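2025-07-19. Cuaderno del taller de cocina, Plovotmont

Seguimos con la prueba de congelado de caldos. Lote de junio: bolsas planas de 949 g, selladas y etiquetadas. Peso al salir del congelador, sin cambios. Falta revisar las de verdura. 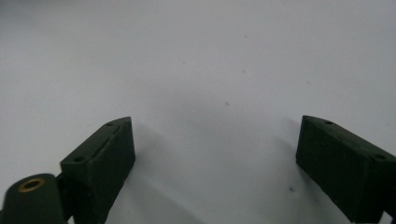
¿Cuánto espacio hay que dejar en el tarro de caldo antes de congelarlo? Dos dedos por debajo del borde, y la tapa sin apretar hasta que esté sólido.

Guisantes: escaldados y enfriados en agua con hielo. Los extendimos en bandeja antes de embolsar y salen sueltos. Los que fueron directos a la bolsa hicieron bloque. Patata cocida: textura arenosa al descongelar, descartada para el guiso Rudlow. El puré con mantequilla aguanta mejor. Pendiente repetir con la receta Hegarty, 1000 g por bandeja.

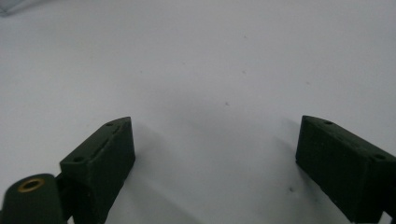

Boonsong Srithong comentó que la salsa de nata se corta siempre al recalentarla, y que él congelaría solo la base y añadiría la nata al servir. Lo probamos en la próxima tanda, seis raciones de cada.

Sopa de lentejas recalentada a 70 grados en el centro, bien de sabor, algo espesa. Añadir un cazo de agua. Nusrat Biswas pasa las etiquetas nuevas a la hoja de Flindico.
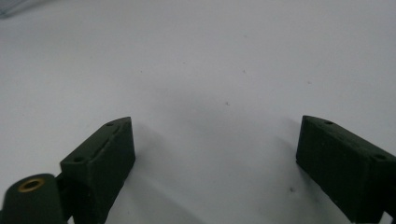
Superficie blanca con dos dedos de pinza verde oscuro.

Pendiente: comprar bolsas y descongelar el cajón de abajo.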